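Evening, after supper

I meant to write this yesterday and fell asleep in the chair, so I'll try to get it all down while the day is still fresh. I finally went over to Wendbridge to see the old coastal battery. I have been saying I would go for years, and it took a rainy August and a canceled dentist appointment to get me there.

It sits on a hill above the river mouth, and there are 2 gun pits left, both mostly full of nettles. I had pictured something grand. What you get is a curved concrete wall, a rusted ring of bolts where the gun stood, and a little room underneath where the shells were kept. The ceiling in there is so low that I went around bent over like a question mark, and my back is letting me know it tonight. According to the sign, a crew of eight worked each gun, and I can't for the life of me think where they all put their elbows.

What stayed with me was the range finding. I always supposed the gun was the clever part, but the men at Wendbridge depended on a second post at Olmedo, across the water, and a telephone line between the two. Both posts took a bearing on the same ship and somebody drew the lines on a chart — and where they crossed, that was your target. If the line went down they were back to guessing. The sign says a storm took out 200 yards of cable one winter and the battery was as good as blind until spring.

I ate my sandwich on the wall and thought about that for a good long while (cheese and pickle, a bit squashed). Then I walked down by the Kostel path, which is steeper than the map lets on, and caught the bus with two minutes to spare. I want to go back when the nettles have died down and do the Olmedo side properly. 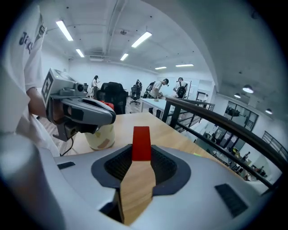 I should take the good boots next time, and a flashlight for that shell room, as the one on my phone gave up halfway in. There's supposed to be a stub of the old telephone pole still standing near the Olmedo landing, and I'd dearly love to find it.

Comments

flindero_walker: We did the Olmedo side last fall. The pole is behind the boat shed, go left at the gate!

Marshhen: Loved this. My back hurts just reading about that ceiling.

Last updated: August

Contact | Copyright Flindero Diaries | Back to top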